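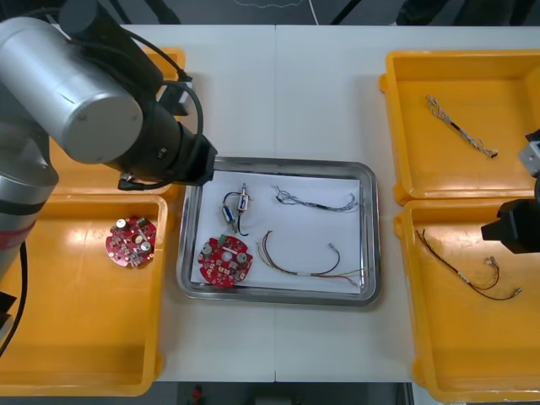 Handout 4 – two-arm sorting cells, rules and good practice

Read before the practical. Most of it is written down properly in the Jendgate cell manual, this is the short version plus what I'll say out loud. Bring it with you, the manual stays in the lab.

1. Where the rules come from

Machinery rules first, then the robot standards (ISO 10218, both parts, and ISO/TS 15066 for working close to people). You don't need clause numbers for the test. You do need to know who each part talks to – part 1 is for the maker of the robot, part 2 is for whoever builds it into a cell. In the practical you are the second lot. So "the arm is certified" is no answer to "is the cell safe". The tooling, bins, table, cables and the parts themselves all belong to the cell.

Underneath all of it: risk assessment. Written, signed, redone when something changes. A new gripper finger is a change. So is a new part type.

2. Shared space

Two arms over one tray is the layout we use all term. Things to settle before any code:

– who owns the space over the tray, and when. One arm in, other arm waits outside. Use the zone signal, not timing. Timing works untill someone changes the speed.
– each arm has its own bins on its own side. No reaching across, not even "just for the one part".
– wait position is clear of the tray and clear of the other arm's exit path.
– if one arm faults, both stop. Restart is by a person at the panel who has looked at the table first.

Roxana Henao's group at Vundcombe tried staggered starts instead of a zone signal. 146 cycles fine, then a contact between grippers on the next. Low speed, no damage, but she shows the log every year and will show it to you as well.

3. Parts on the tray

Mixed electronics: round boards, small solenoid-type parts, wire harnesses. Each has its own trouble.

Boards – hold by the edge. Never close on a capacitor or a terminal block, however handy they look. They are tall, the camera likes them, the gripper must not. Treat every board as static sensitive, wrist strap when handling by hand, and check the strap.

Solenoid types – body only. Not the plunger, not the wires. They roll and they lean, so take the angle again right before the pick.

Harnesses – the hard one. No fixed shape. Pick at a wrapped or braided section where there is one, loose ends will swing. Lift straight up, pause, look again before moving sideways. Check nothing else has come up with it. If a loop has caught another part, put it down where it was and call for a person. Don't shake it. A harness with long leads has a bigger reach than the gripper does, so the zone in section 2 has to allow for what is hanging.

Plain white paper under the parts. Helps with glare from metal, and a fresh sheet shows up bits of wire and solder. Change it at the start of each session.

4. Bins

One part type per bin. Bin position is fixed and written on the cell sheet, if you move one you re-teach it. Drop height low for boards – place, don't drop. For harnesses, release only once the tail is inside the rim.

Full bin = stop and swap. Hands go in only with both arms in protective stop, not just paused in the program. A pause is not a safety function. This is the mark most people lose.

5. Cables and hoses on the arms

Run each wrist joint through its full travel by hand-guiding and watch the cable. Slack enough to turn, not enough to snag a bin. Slavica Đorđević did the cable survey for Turevberg and found 10 cells where the loop could catch on the tooling, all of them signed off. Look yourself.

6. Logs

Write down: operator, program version, speed limit, every stop and why. "Stopped, restarted" is not a reason. The June set had 1297 entries and a fair few of thsoe said exactly that, useless to anyone later.

Near misses go in the same log. No penalty for reporting, there is one for leaving it out.

For the practical

Pairs. One at the panel, one watching, swap halfway. Watcher may call stop at any time and doesn't have to justify it. Hair tied, no lanyards, no loose sleeves.

Bring your own risk assessment, one page, hand it to Elsie McAlister at the door. No page, no practical.

Reading: Jendgate manual ch. 2 and the Paucar case notes (Socorro Nina's part only, skip the appendix). Missed the session – see Cristian Apaza for the catch-up slot, 4 places.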